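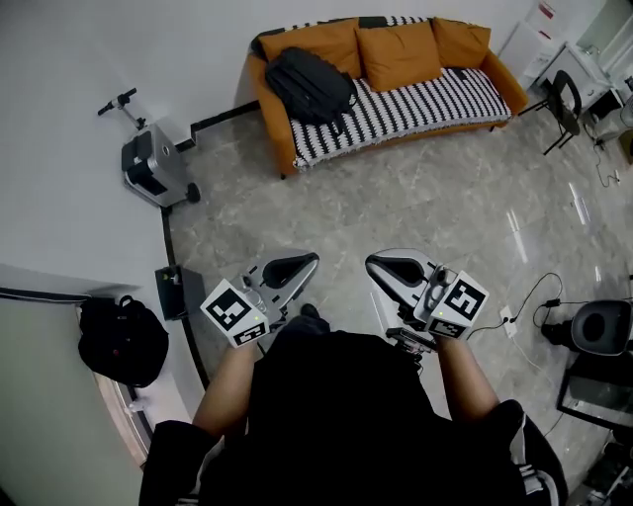
How long do quinces need to sit before you make jelly with them?

Until they've turned from green to properly yellow and you can smell them when you walk into the room, which in my house is two or three weeks on newspaper in the spare bedroom.

Hello all,

Sorry for the long silence, I've been up to my elbows in fruit. I meant to answer the quince message days ago and then the chutney got in the way, so I've pasted it in underneath and I'll take it bit by bit.

> I've been given two carrier bags of quinces by the people at the
> Dumitrescu bakery, who have a tree behind the shop and no time to
> do anything with it. They are rock hard and covered in grey fluff.
> I've only ever made jelly with crab apples. Do I treat them the
> same way? Do I have to peel them? My last crab apple jelly went
> cloudy and I'd like this one to be fit to give away.
>
> Also, does anyone still buy jars from Flasto? Their lids seem to
> have changed and I don't know if I'm imagining it.

Lucky you, first of all! I have walked past that tree every autumn with envy in my heart.

The fluff just rubs off. Do it under the cold tap with an old tea towel, and don't fret about getting every last bit out of the dimple at the stalk end. And please don't peel them. I peeled my first lot, years ago, with a cheap knife, and I had a blister on my finger for a week and a very poor set at the end of it. There's masses of pectin in the skins and cores, so for jelly everything goes in: skin, core, pips, the lot. Cut out anything brown or soggy. If you cut one open and it's brown all the way through from the middle but still firm, I'd leave that one out as well, though I know some of you use them and say they taste no different.

Chopping is the worst of it. Quinces are like wood. I use the big knife and put a damp cloth under the board so it doesn't skate off across the worktop. Smallish chunks are fine, no need to be tidy. Into the pan, enough water to cover them so that they just start to float, and a gentle simmer with the lid on for an hour or until you can squash a piece against the side with a spoon. Mine took nearly two hours last week, they were stubborn. Top up the water if they look dry.

Now the cloudy business. Did you squeeze the bag? I bet you squeezed the bag. Everybody does it once (I still do it if it's only for us) because it seems criminal to leave all that juice behind, but that's usually where the cloud comes from. Hang it up overnight from a cupboard handle or an upturned stool, scald the muslin first, and go to bed. If you really can't bear the waste, boil the pulp up a second time with a bit more water and strain that too, or push it through a sieve and make membrillo with it. I did that this year and got a slab the size of a paperback, which has been sitting on greaseproof in the airing cupboard firming up.

For sugar I go by the juice. I use 400 g to every half litre, plain white granulated, nothing fancy, and a good squeeze of lemon. I know the old books say more. I find it sets perfectly well with that and you can taste the fruit, but it does mean I keep an opened jar in the fridge. Warm the sugar if you like, I've stopped bothering. Stir until it's dissolved and don't let it boil before then, then let it go like the clappers. Start testing at 8 minutes with a saucer from the freezer. Quince goes very suddenly, and if you wander off to answer the door you'll come back to something you could sole a boot with.

The colour will come up in the pan, by the way. The juice looks like weak tea and you'll think you've done it wrong, and then it turns this lovely amber pink. Mine is never as red as the ones in the magazines. Longer cooking at the fruit stage seems to help.

Skim at the very end, once, with the heat off. If you keep skimming all through you just throw jelly away.

On the jars: you're not imagining it. Flasto did change the lids, the new ones are a shade shallower and they don't grip properly on the old glass. I'd ordered a box of spares without looking and not one of them would do up on my old squat jars. They're perfectly good on the new jars. So if you've got a mixture like me, keep them apart, and mark the box. I've gone over to the small 200 g ones for presents anyway, they look more generous somehow than a big one half full, and people actually finish them.

What else. The Jondden pan that several of you asked about in the spring: I did buy it in the end. It's heavy and it's wide and it doesn't catch on the bottom, and I'm very pleased with it, but the handle gets hot enough to take your skin off, so have the oven gloves ready before you start. It only just fits under my tap.

My tally for the year so far is 81 jars, and before anyone asks where they all are, they're under the stairs, behind the hoover, and in the bottom of the wardrobe. I've told the family they are all getting green tomato chutney whether they like it or not. I'll bring a box of swaps to the Flarnville market hall when we next meet, and I'd dearly love some damson if anybody has it to spare, mine dropped every single fruit in that windy spell.

And it'll be January before we know it and the Sevilles will be in. Could somebody who went in on the group order last time tell me if we paid before or after we collected? I've looked through all my old messages and can't find it anywhere.

Good luck with the jelly, let us know how the colour comes out. And do take the bakery a jar!

Oct 31, 2021

Comments

quincefan: Tried it with the lower sugar and it set beautifully. I let mine drip in the bath with the bag tied to the shower rail, which went down very badly here.

hedgerow_jam: Can you do this with japonica quinces, the little hard ones off the shrub? I have a bowlful and they smell gorgeous.

quincefan: Reply to hedgerow_jam: I've done it, they're much sharper so go easy on the lemon.

potsandpans: We paid after we collected the oranges. Cash, in an envelope.

Oldlidsplease: If anyone is throwing out the deeper Flasto lids I will gladly have them, any colour.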